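泥巴怎么变成杯子

Flilico小读者·为什么栏目
2024年4月8日

先做个小实验。很快的。

去院子里挖一勺湿泥巴，捏个小碗。晒干。硬了对吧？敲一敲，有点声音了。好，现在往里倒水。

等一会儿。

碗塌了。又变回泥巴了。水还流了一桌子（记得垫报纸，忘了说）。

可是你喝水的杯子，也是泥巴做的呀。天天装水，装热牛奶，泡在洗碗池里一整夜，它一点都不塌。同样是泥，差在哪儿？差在火。还有一层薄薄的“玻璃衣服”。今天就讲这两样，外加一堆路上碰到的小问题。

一、什么泥才行

院子里的泥一般不太行。里面有沙子、草根、小石头、蚂蚁的家。捏的时候老裂。

做杯子要用黏土。黏土是石头变的，很老很老的石头。山上的石头被太阳晒，被雨淋，被冰冻裂，过了好多好多年，碎成特别特别细的粉。细到什么程度？你用手指搓，感觉不到颗粒，滑溜溜的，像面粉加了水。

放到厉害的显微镜下面看，黏土的小颗粒是扁的，一片一片，像很小很小的扑克牌。牌和牌中间有水。所以你一推，它们就滑开；你一停，它们又贴在一起不动了。这个本事有个名字，叫“可塑性”。沙子没有这个本事。沙子颗粒比较大，圆圆的或者带棱角，捏个碗，一干就散，沙滩上堆过城堡的都知道。

黏土有好几种颜色。红的，里面铁多，铁生锈就是那个颜色。灰的。白的。白色的最讲究，里面铁很少，有一种叫高岭土，“高岭”是个地名，在中国江西，景德镇旁边。那里的人很早很早就会拿它烧瓷器了。外国人后来也管这种土叫kaolin，你念念看，是不是很像“高岭”？

Woso陶艺教室用的白泥装在大袋子里，一袋一袋摞着，袋口扎得死死的。为什么扎死？怕干。泥一干就捏不动了，要重新泡水，重新揉，很麻烦。

二、先揉，使劲揉

泥拿出来不能马上做。要揉。像揉面团，但是目的反过来：揉面有时候想让里面有气，揉泥是要把气赶出去，还要让整块泥软硬一样。

有大空气泡的地方泥壁薄，容易坏。软硬不一样的地方，干的时候缩得也不一样，就歪，就裂。

Precious Adams老师揉泥的时候身体一前一后地晃，揉出来的泥上面一圈一圈的花纹，像羊角，也像海螺。这个揉法真的有人叫它“羊角揉”，另外还有“菊花揉”。我试了，揉出来像一只踩扁的拖鞋。

三、做出杯子的样子

办法很多。

捏的：一个泥球，大拇指按下去，转着捏，捏成小碗。最古老的办法，小朋友都能做。

盘的：搓好多泥条，一圈一圈往上绕，在把缝抹平。要抹平啊，不抹平会漏的。

拉的：泥放在会转的圆盘上，手沾水，轻轻一夹，泥就往上长。看着特别神奇。自己试就会甩一脸。

灌的：把泥调成稀稀的泥浆，倒进石膏模子。石膏爱喝水，靠近石膏的那一层泥浆水被喝掉，变硬，成了一层壳。把中间多出来的泥浆倒掉，壳就是杯子。好多工厂里的杯子是这么来的，一个模子能做好多个，个个长得一样。

那杯把呢？一般是另外做的！拉一根泥条，弯成耳朵的样子，等杯身半干了在粘上去。粘之前两边都要用小叉子划毛，抹一点泥浆当胶水。两边的干湿要差不多，一个湿一个干，过两天“啪”，耳朵掉了。灌浆的杯子，有的把手也是分开灌好再粘。你家的杯子，摸摸把手和杯身连着的地方，有时候能摸到一点点鼓起来的边。

四、慢慢干

这一步最无聊。就是等。

刚做好的杯子里有很多水。水跑掉，那些小扑克牌就靠近了，所以杯子会缩小。对，缩小！做的时候要做得大一点点，烧完才是你要的大小。

太阳底下猛晒不行。外面先干先缩，里面还是湿的不肯缩，外面就被撑裂了。所以要放在阴凉的地方，有时还盖一层塑料布，让它慢一点，再慢一点。

干透的杯子叫“坯”。这个字念pī，别念成“不”。坯很脆，比饼干还脆，拿的时候要两只手捧着杯身，千万不能提把手。

这个时候倒水进去？和你院子里的碗一样，塌。

五、进窑

窑就是烧陶瓷的大炉子。老式的烧木头，后来有烧煤的、烧气的，现在学校里多半是用电的，像一个特别厚的大烤箱。

第一次烧，叫素烧。火要一点一点加。

到100度，水烧开变成水汽。你可能会说坯不是干透了吗？看着干透了，缝里还藏着一点点。要是升温太快，水汽一下子挤不出来，“砰！”杯子就炸了。还会把旁边同学的杯子一起炸坏，很得罪人的。

过了300度，泥里面那些草啊叶子啊的小碎屑开始烧掉。有时候会有一股怪味，所以窑房要通风。

再往上，厉害的来了。黏土的颗粒里面，还锁着另一种水。它不是湿湿的那种，它是和泥“长”在一起的，要很热很热才会被赶走。赶走以后，泥就不再是泥了。这个变化回不去。你把它泡在水里一天，一年，它都不会变回泥巴。

想想鸡蛋。生鸡蛋煮熟了，放凉，它会变回生的吗？不会。一样的道理，但是巧克力就不一样，融了放凉又硬了，硬了加热又融了。泥巴晒干像巧克力，能回去。泥巴烧过像鸡蛋，回不去。

院子里的碗为什么塌，这下知道了吧。
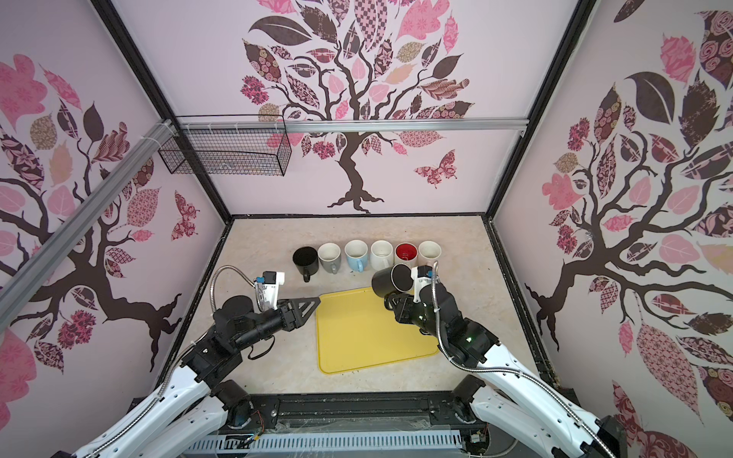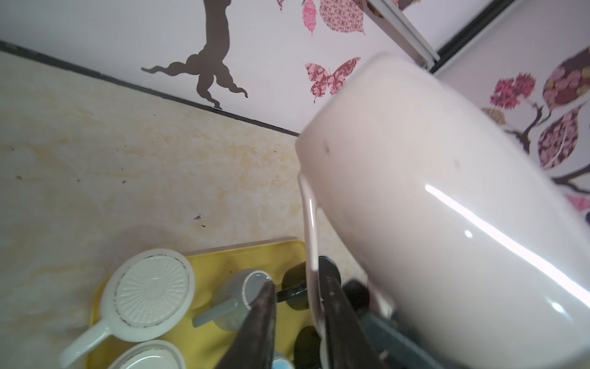
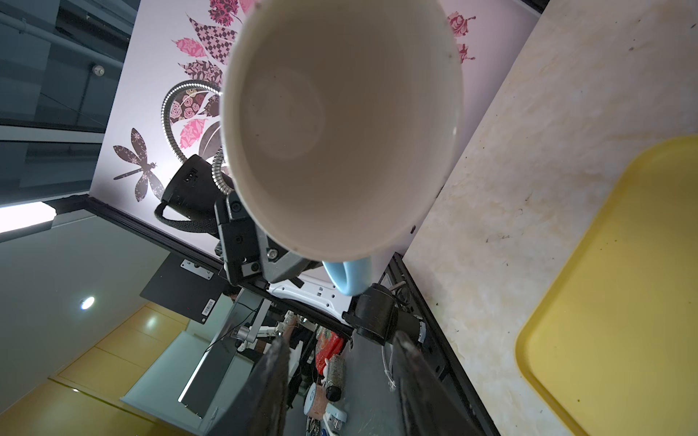
六、穿玻璃衣服

素烧完的杯子不塌了，可是还不好用。摸起来粗粗的，像粉笔。倒水进去，水会慢慢渗到杯壁里，因为里面全是看不见的小洞洞。所以要上釉。釉，念yòu，就是很细的石头粉加水调成的浆，里面有沙子里也有的那种东西（叫二氧化硅，名字长，记不住没事），烧化了就是玻璃。杯子往釉浆里一浸，拎起来，外面就裹了一层粉粉的皮，一点都不亮，样子像沾了糖霜。进窑再烧，釉化开，流平，把小洞洞盖住，冷了以后就是一层光滑的玻璃，紧紧贴在杯子上。怎么看出有这层玻璃？看反光。第二张里那只白杯子，杯身上斜着一长道亮光，从左上一直到右下。表面光滑，光就整整齐齐地弹回来，亮成一道。没上釉的花盆你拿去灯下看，光打上去四面八方乱弹，哪儿都没有这么亮的一道。再看杯口，第二张和第三张里，杯口那儿都有几个小黑点。照片上看不出是什么，可能是沾上的脏东西，也可能是磕的。不过烧出来的杯子本来也会有小黑点，泥里或者釉里混进一点点铁，白釉一盖，铁会冒出头来，变成黑的褐的小点。有人觉得是毛病，有人偏偏喜欢，还专门往泥里加。

七、第二次烧

上了釉再烧一次，叫釉烧。这次一般更热。

Woso教室那个窑，表盘是外国的，用的是华氏度，上面最高跳到2214。别被吓到，华氏度数字本来就大。水烧开在华氏里是二百多度呢。不过换成我们平时用的摄氏度，也有一千两百多，比烤箱热太多太多了。

那么热的时候，窑里面是什么颜色？

先是暗红。然后橘红。然后黄。最后发白，刺眼睛。东西够热自己就会发光，铁匠打铁也是看颜色。以前没有温度计，烧窑的师傅就从小洞里看火的颜色，看一眼就知道差不多了没有。你们不要学，不带专门的眼镜看窑火会伤眼睛。

还有一个好玩的办法，放“测温锥”。一根小小的三角形的尖尖，和杯子一起放进窑里。温度够了它就软下来，弯腰，像在鞠躬。看见它鞠躬，就知道可以了。Precious Adams老师把弯了腰的都留着，排在窗台上，一排小老头。

热成这样，泥里面有一部分也开始化了。化一点点，像胶水，流到缝里，把没化的颗粒粘住。化太少不结实，化太多杯子就软了，歪了，趴下了。所以不同的泥要烧不同的温度，不能乱来。

烧得不太热，小洞洞还留着不少，敲起来声音闷闷的，“噗噗”，这是陶。花盆、红砖都算。
烧得很热，泥又白又细，小洞洞几乎没有了，敲起来“叮——”，薄的还能透一点光，这是瓷。
中间还有一种叫炻器，炻念shí，很多厚厚的咖啡杯就是它。

光看照片分不出来的，尤其白的，上了釉都白。得拿在手里，敲敲，看看杯底没釉的那一圈。

八、为什么杯底有一圈糙糙的

赶紧去翻你家杯子的底！翻之前把水倒掉！！

是不是有一圈没有釉，摸着像细砂纸？那一圈叫圈足。釉在窑里是化掉的，黏糊糊的，杯底要是也有釉，就会粘在窑里的架子板上，冷了以后拿都拿不下来，只能用锤子。所以入窑之前，要拿湿海绵把底下一圈的釉擦掉。

那有的杯底也是亮的怎么办到的？有的是用三个小尖尖把杯子架起来烧。烧完掰下来，底下会有三个小小的点。找到的人很厉害。

九、别急着开门

烧完了！可以拿了吗？

不可以。

要等它冷。慢慢冷。窑里那么热，一开门冷空气扑进去，杯子一下子缩，釉也一下子缩，两个缩得不一样，就裂。有一次有人忍不住提前开了一条缝，就一条缝，然后我们听见里面叮叮当当的，很好听，全是裂开的声音。

Woso那个窑，关火以后要等26个小时才开。我问能不能25个，不能。

有时候杯子没坏，但釉上面裂出一张细细的网，像冰面。叫“开片”。本来算是失误，后来有人觉得好看，就故意这么烧，宋朝就有很出名的。不过这种杯子缝里容易藏茶色，用久了网会越来越明显。

十、颜色是哪来的

普通的颜料进窑就完了，水彩、蜡笔，一烧全没。要用不怕火的颜色，大多是金属变来的。

钴，蓝色。青花瓷那个蓝。
铜，绿色，可是窑里氧气少的时候能变红！
铁，最会变，黄、褐、黑、淡淡的青绿，都是它。
锰，紫的、棕的。

最好玩的是，涂上去的颜色和烧出来的颜色常常不一样。我涂过一种灰粉色的，烧出来是大蓝色。所以教室墙上都要挂一排试片，小小的泥片，每片写着用的什么釉，你照着试片挑，别照着桶里的颜色挑。

还有一种是贴花。花纹先印在一张薄纸上，泡水，滑下来贴到烧好的杯子上，再低温烧一次。好多杯子上的小熊啊字啊就是这么来的。用手摸摸，有的能摸出一点点边。

十一、杯子这么硬为什么一摔就碎

硬和结实不一样。

陶瓷很硬，普通的指甲、木头都划不动它。但是它不会弯。勺子掉地上，金属让一让，凹一点点，没事。杯子不会让。它里面总有很小很小的裂缝，一撞，裂缝“唰”一下跑过去，跑到头，就成两半了。

厚一点的耐摔一点，也只是一点。

碎了的别用手捡。喊大人。碎片的边很利，比你想的利。

考古的人倒是很喜欢碎片。木头会烂，布会烂，铁会锈没，陶片埋在土里几千年还在。靠几块陶片，就能知道那时候的人用多大的锅，煮什么东西吃。在Osura河边的小展馆里，有一块陶片上留着指头印，小小的，我把手指放在玻璃外面比，差不多和我妹妹的一样大。

十二、回家能做的

不用窑的几个小实验：

敲杯子。找几个不一样的，空的，放桌上，用铅笔轻轻敲。听谁“叮”谁“噗”。有裂的杯子声音是哑的，卖碗的人就这么挑。

滴水。在杯底没釉的那圈上滴一滴水，再在没上釉的红花盆上滴一滴。比比哪个先被吸进去。

看反光。晚上关大灯，留一个小台灯，拿白瓷杯转着看，亮的那道会跑到哪儿？换个鸡蛋壳试试，换张白纸试试。都是白的，亮法很不一样。

搓泥片。做两片一样大的泥片，一片放窗台晒，一片盖着塑料布慢慢干。都干了以后拿尺子量，再看看哪片翘起来了。

注意：家里的烤箱不能烧杯子！不够热，差得远。微波炉更不行。有一种“免烧黏土”，卖给小朋友玩的，晾干就硬，做小摆件可以，不能拿来喝水。

几个小读者寄来的问题，快快答一下：

为什么杯子装热水，把手不那么烫？
把手伸在外面，和杯身只连着两小块地方，热要慢慢走过来，边走边散到空气里了。等久了还是会热的。

碎杯子能化了重做吗？
泥坯没烧过的，可以，泡水就行。烧过的不行，回不去了（鸡蛋！）。不过可以磨成粉，掺一点到新泥里，这个粉叫熟料，能让大件的东西不容易裂。De Smet牌那种粗粗的雕塑泥，里面一粒一粒的就是熟料。

冰杯子倒开水会不会炸？
会裂的，有可能。里面一下子热了要变大，外面还冷着。先用温水涮一涮。

月亮上有黏土吗？
这个我要去查一下。黏土要有水才变得出来，月亮上水很少……下期再说。

下期：七月那期讲玻璃，沙子怎么变透明的。有问题写信来，字写大一点。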